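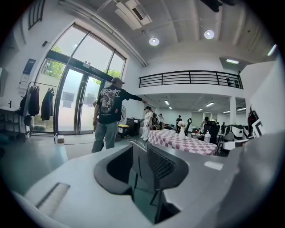
Pre-session inspection checklist, hand-held gripper recording and replay software
Site: Skoltwood, ground floor and mezzanine
Software: Tresetti 39 (recorder, tracker, planner bridge)
Filled in by: Kha Huỳnh
Second check: Kiều Hoàng
Month: January

Marks used: OK = passed. FIX = passed after repair. OPEN = not passed, see comment. N/A = does not apply to this session.

Please write the comment even when the item is OK, if you noticed something. Last time we lost one morning because a small thing was seen and not written.

Part A. Recorder and clocks

A1. Recorder starts from a cold boot without manual steps. OK
Comment: Started at the second try. The first try I had the old profile selected, so this is my mistake and I don't count it.

A2. Camera clock and finger encoder clock agree within one image period. FIX
Comment: At 8:40 the offset was growing slowly. The sync service was running but it listened on the wrong network interface. Hưng changed the line in the config and restarted it. After this the offset stayed flat for the whole test recording.

A3. Free disk space is above the limit in the settings file. OK
Comment: The limit is 100 GB. The warning colour is still too similar to the normal colour. I asked for this change before.

A4. Recorder stops and closes the file correctly when the battery is removed. OPEN
Comment: The file closes, but the last part of the encoder log is missing. The video part is complete. Until it is repaired, press Stop first and wait for the tone, then change the battery. Ticket is with Thiện Quan.

A5. Dropped images in the test recording. OK
Comment: None in 1,000 images. I used the short test, not the long one.

Part B. Tracking and perception

B1. Map of the room is from the current layout. FIX
Comment: The stored map was made before the furniture was moved. Tracking still worked near the door and then jumped when I walked to the far side. I made a new map with one slow loop and one loop in the other direction. Please do not skip the second loop, the two ends do not meet well without it.

B2. Tracker holds position when people walk through the view. OK, with remark
Comment: Nima walked past three times, close, then stood still with his back to me. When he stands still for long, the tracker begins to take points from his shirt. When he walks away, those points go with him and the pose shifts a little. It recovers in a short time. In my opinion the person mask should be on by default.

B3. Tracker holds position when turned toward glass. OPEN
Comment: In strong daylight the exposure changes quickly and the number of good points falls under the minimum, which is 128 in our settings. The software reports "tracking good" also when this happens, and this is the more serious problem for me. A bad pose with a good label goes directly to training. For this session: start each recording facing the inside of the room, and mark any recording where you turned to the glass.
Comment by Kiều: Agree. I looked at the label code. It takes the average over the whole recording, so a short loss is hidden. It should take the worst second.

B4. Finger opening read from the image agrees with the encoder. OK
Comment: Checked at closed, half and full open. Half open is a bit off but inside the tolerance.

B5. Faces and readable text are blurred in the exported copy. OK
Comment: Checked on the exported copy, not on the preview. The preview does not show the blur and confuses people. Far away faces at the back of the room were found also.

Part C. Planner and replay

C1. Robot base frame is loaded from this site and not from Sầm. FIX
Comment: It was from Sầm. The two files have the same name and only the folder is different. I renamed ours so the site is in the name. Somebody please do the same on the Sầm side.

C2. Replay in simulation finishes without joint limit errors. OK
Comment: One recording stopped at the wrist limit. The planner refused it and wrote a clear message, as it should do. I removed this recording from the list.

C3. Speed limit is applied after smoothing and not before. OK
Comment: Please keep this item even if it looks old. In the earlier version the smoothing could make a short peak above the limit.

C4. Replay stops when the pose stream is late. OK
Comment: I delayed the stream by hand with the test tool. The controller went to hold, and did not continue alone when the stream came back. It needs the Resume button. Correct.

C5. Emergency stop is seen by the software and written to the log. OK
Comment: Pressed two times, found two times in the log. The log time is in UTC and the screen is in local time, so don't be afraid when you look for it.

Part D. Operator and floor

D1. Operator knows the stop tone and the error tone. OK
Comment: Played both for Nima Ebrahimi and for Hưng Đào. They are too similar in a noisy room – Hưng mixed them up one time.

D2. Walking path for the recording is agreed and free of cables. FIX
Comment: Moved one cable to the side and taped it. Look again after lunch, cables come back.

D3. People who share the floor are informed before recording. OK
Comment: Nima informed everybody at 9:15.

D4. Gripper fingers are clean and firmly fixed. OK
Comment: Left finger had a little movement. Tightened by hand, then repeated B4, same result.

D5. Nusach upload account is logged in under the session name. N/A
Comment: Upload is done in the evening from the office.

Result: session allowed with limits. No replay on the real arm from recordings marked for glass (B3). No battery change while recording (A4).

Open points
A4, last part of encoder log lost – Thiện Quan
B3, wrong "good" label at tracking loss – Kiều Hoàng
B2, person mask on by default – to be discussed, no owner yet
D1, new error tone – Hưng Đào

Added by Thiện at 16:20: I can repeat A4 on my desk. The log writer is closed before its buffer is empty. Repair is easy, but I want to test it with a weak battery also, please keep the old one for me and do not charge it.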